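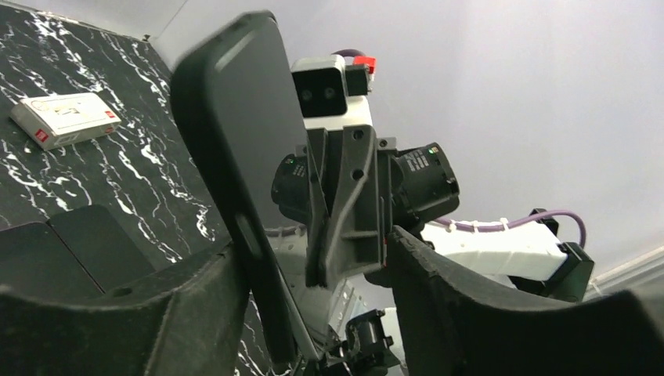 Diary of the Residency, Brerndale Local History Office
September, second week

The morning was given to the parish rate books, which the office has agreed to make available to the resident researcher until the end of the month. Volume 4 was delivered to the reading table at 9:15 a.m. and was found to be in better condition than the finding aid suggests. The binding has been repaired at least once, and the repairer's slip, tucked inside the back board, gives no name.

The purpose of the present work is to establish when the common grazing at Pinilthorpe passed out of use. The printed histories place the change at the building of the toll road and offer no source for it. The rate books tell a slower story. Payments for the upkeep of the common gate continue long after the road was opened, and entry 283 records a sum paid to a widow for "keeping of the gate and the pond side." She appears again at entry 1308, by which time she is assessed for a cottage of her own. The interval between the two entries will need to be worked out with care, as the clerk of the day did not start a fresh series at the new year.

Ms. Blažena Vrabec, who holds the post of assistant archivist, was consulted at midday regarding the word "Gikik," which is written in the margin beside several of the grazing entries. The undersigned had taken it for a surname. Ms. Vrabec is of the opinion that it is a field name, and produced a tithe apportionment in which plot 109 is so labeled. The plot lies at the low end of the common, next to the pond. This is accepted with thanks, and the earlier note on a supposed Gikik family is withdrawn.

Luncheon was taken at the desk, contrary to the posted rules, and consisted of an apple.

In the afternoon attention turned to the correspondence. The Kushwaha bequest arrived at the office in four cartons and has been listed only to box level. The first carton holds letters on drainage, nearly all of them complaints. One writer objects over three pages to the state of a ditch and closes with warm regards to the recipient's mother. The second carton is chiefly receipts for seed. The remaining two were not opened today and are reserved for the coming session.
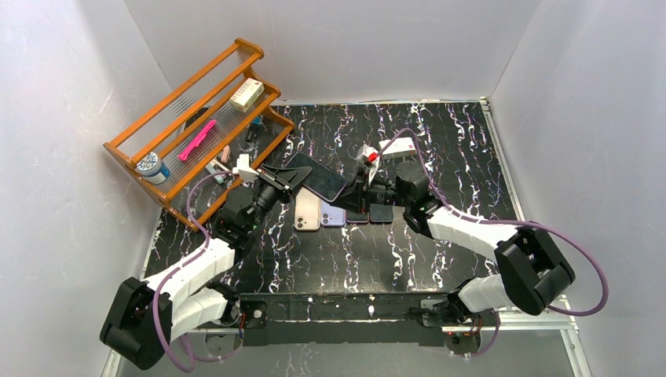
Two-tier rack and phones on the work surface.

A request was submitted in writing for an extension of the loan of Volume 4, and a second request for sight of the enclosure map, which is kept flat in the strong room and may be seen only by appointment. The map is drawn on linen and is reported to show the gate. A reply is expected before the weekend.

The question of the walking survey was also considered. It is proposed to follow the old boundary from the chapel to the pond and to record any standing hedge bank along the way. The landowner at the northern end has given permission. The landowner at the southern end has not answered two letters, and a third will be sent in plainer terms. Should permission be refused, the southern portion can be viewed from the lane, although the hedge there is high and little is to be gained in leaf.

Expenses for the day: copying, 1000 sheets of plain paper charged to the residency account; pencils, none.

The evening was wet. The undersigned read over the transcripts at the lodging and found two errors of date, both now corrected in the fair copy. Volume 5 is to be called up first thing.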